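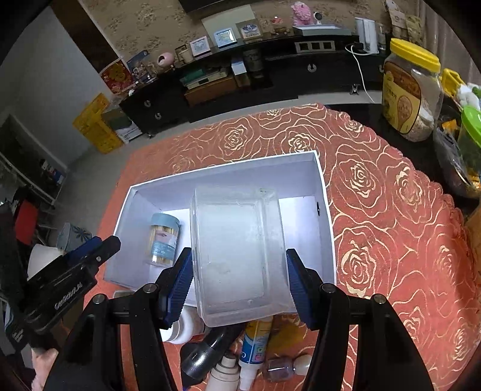 What's the best way to pack small household odds and ends in one box so they don't end up in a jumble?

Put the biggest, squarest thing in first, stand the bottles up along one side, and fill the gaps with the little stuff.

Asked Sunday, June 1, 2025

More detail: I'm clearing off my table before a move and it's all toothpicks, spray bottles, little droppers, that kind of junk. I have one shallow white box and I've repacked it 7 times!

2 answers

I'd lay jars of toothpicks down flat (tape the lid first, trust me, I've swept up what felt like 1000 of them). Anything with a pump I'd keep upright at one end. 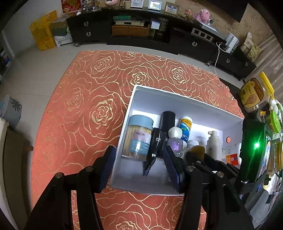

And twist the pump shut or put a baggie over it, or you'll have lotion on everything. Plumbing bits go in a separate bag. I got my dividers from Skernard and they're fine, a little flimsy.

14 people found this helpful

just toss it all in and shake the box a bit, it settles. worked for me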